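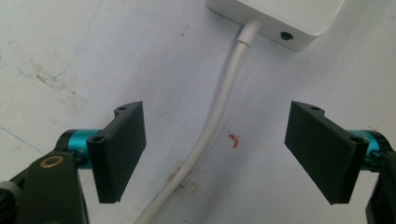
Figure 1. Two black gripper fingers with a pale surface between them.

Search this site Enter keywords Go

WIVUMMONT PUBLIC LIBRARY
BOARD OF TRUSTEES
Minutes of the regular July meeting

The meeting was called to order at 6:30 p.m. in the second-floor meeting room, Yufang Cai presiding. Octavio Ojeda recorded the minutes. A quorum was present.

1. Approval of prior minutes
The June minutes were approved with one correction. Under Item 5, "lending period" should read "renewal period." The corrected copy will be placed in the binder at the front desk.

2. Public comment
A resident of Mill Street asked that the book drop be emptied on holidays. The Director replied that the present schedule covers the morning after a holiday only and that she would look at the cost of a second pickup. A second speaker asked for more large-print mysteries.

3. Panicker map collection
The Director reported that the Panicker family has signed the deed of gift. The collection consists of more than 4,000 sheets, chiefly county survey maps and railroad plats, now held in flat drawers in the basement. Mr. Ojeda asked whether the basement was a suitable place for paper of that age. The Director stated that humidity readings had been within the accepted range through the spring but had risen in June, and that she would prefer to move the railroad plats first.

Discussion followed on public access. It was agreed that maps would be viewed by appointment, in sessions of 90 minutes, with a staff member in the room. Tracing will be allowed in pencil over a clear sheet. Requests for scans will be charged at the existing rate for photographs until a separate rate is set.

Motion to accept the collection under these terms. Moved by Ojeda, seconded, carried.

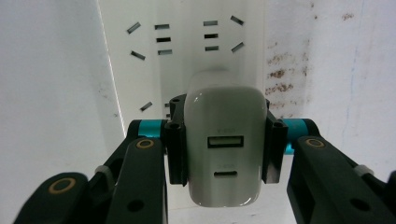 Page last changed: July, 4:15 p.m.

4. Catalog system
The contract for the Sovus catalog ends with the calendar year. Staff have prepared a list of records that did not carry over correctly from the old system, mostly serials and local newspapers. The Chair directed that the list be sent to the vendor before any talk of renewal. The Director will also ask two neighboring libraries what they pay — both use the same product.

5. Roof
Jatska Roofing has completed its inspection of the north side. The flashing at the chimney needs to be replaced, and six slates are cracked. The written estimate had not arrived by the time of the meeting and the item was held over. Mr. Ojeda asked that the estimate show labor and materials on separate lines.

6. Hours
A proposal to open one evening later during the school year was discussed at length. Two trustees spoke in favor. The Chair noted that the custodial agreement would have to be amended and that the amendment requires four weeks' notice. No vote was taken. The Director will bring a draft schedule in August.

7. Adjournment
There being no further business, the meeting was adjourned at 8:10 p.m.

Respectfully submitted,
Octavio Ojeda, Secretary

This site uses cookies to remember your settings. Accept Decline Read our cookie policy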